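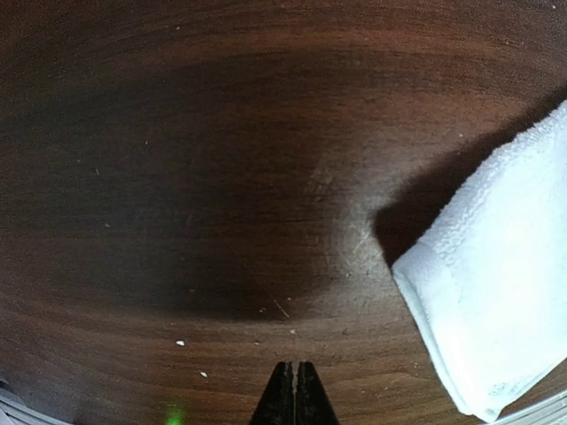
Chapter 7
Folding, Wiping and Putting Away: Work at the Table

7.1 Scope of the chapter

Chapters 5 and 6 dealt with washing and drying. This chapter takes up the point at which clean linen and clean dishes reach a flat surface and have to be sorted, folded, wiped or stacked before they go into storage. The surface is treated first. Its size, finish and condition affect every later step, and most of the faults listed in Table 7.2 can be traced to it.

After working through the chapter, the student should be able to inspect a wooden tabletop and record its condition, fold a terry towel to a given shelf width, and lay out a small table for mixed work with cloths, bowls and a storage basket.

7.2 Terms

Pile: the loops that stand up from the ground weave of a terry cloth.
Hem: the turned and stitched end of a towel.
Leading fold: the closed edge that faces outward on the shelf.
Stack height: the thickness of a folded article, measured without pressing it.
Working area: the part of the table within reach of both hands with the elbows bent.
Holding area: the rest of the table, used for articles that are waiting.

The term "leading fold" follows Caldeira's course notes. Some older manuals call it the face edge. The two terms mean the same thing.

7.3 The surface

A finished wooden tabletop is suitable for folding if it is level, dry and free of grit. Dark finishes have one practical advantage: lint, crumbs and pale dust are easy to find on them. They also show wear early. Scratches in a dark finish tend to look white or gray, and they are most visible where light strikes the surface at a low angle. Inspection should therefore be done toward the light, with the head lowered, and repeated from a second side of the table.

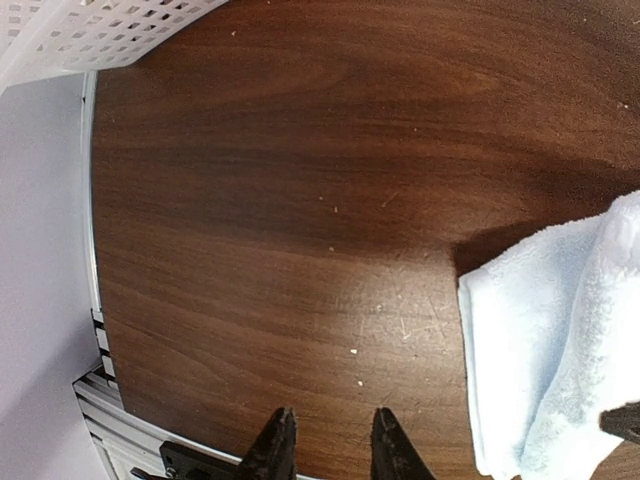 Figure 7.1. Folded terry towel on a dark wood-grain tabletop. Note the fine pale scratches in the reflected light to the left of the towel, and the small specks on the surface.

Two conditions must be kept apart in the record. Debris lies on the finish and is removed by wiping. Scratches lie in the finish and are not. A mark that survives two passes with a damp cloth and one with a dry cloth is entered as wear. Rubbing harder is poor practice - it drags loose grit across the surface and adds new marks to the old ones.

Wipe along the grain. Lift the cloth at the end of each stroke and turn it to a clean face before the next.

7.4 Terry cloth

Terry is heavier and thicker than plain weave of the same area, and it resists a sharp crease. Bath towels of 400 grams per square meter are used in the exercises. A folded terry towel has rounded edges, and the outer layers travel farther around the fold than the inner ones. If this is ignored, the layers step back from one another at the open side and the stack leans. The correction is made before the last fold: draw the upper layer back by the width of a finger, then close it.

Thick rolls should be worked out with the flat of the forearm, moving from the closed side to the open side. Do not press the pile with a hot iron.

7.5 Mixed work on one table

In a small household the same table often serves for linen and for dishes. Bartoš and Prata, in their work at the Solheim training kitchen, recommend that cloths used for wiping be kept apart from clean folded linen, with bowls placed where a sleeve or a trailing cloth will not catch them.
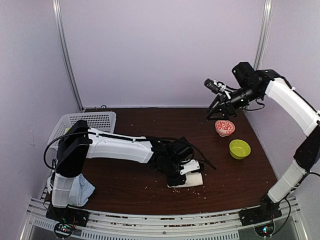 A basket should stand at a back corner, where it leaves the front of the table clear. Perforated plastic is preferred to solid plastic for articles that may still hold some moisture, as air can pass through the sides. Bowls of different sizes are nested only after both have been dried inside and out; the smaller goes into the larger. Sponges are never stored inside a closed bowl.

The order of work is as follows.

1. Clear and inspect the surface.
2. Wipe, then dry.
3. Fold linen and remove it to the shelf.
4. Bring in dishes, dry them and nest them.
5. Wipe again. Hang the cloth.

Step 3 is completed before step 4 begins. Allow 15 minutes for the full sequence in Exercise 7A. Section 7.6 begins with the three-part fold and the shelf widths to which it applies.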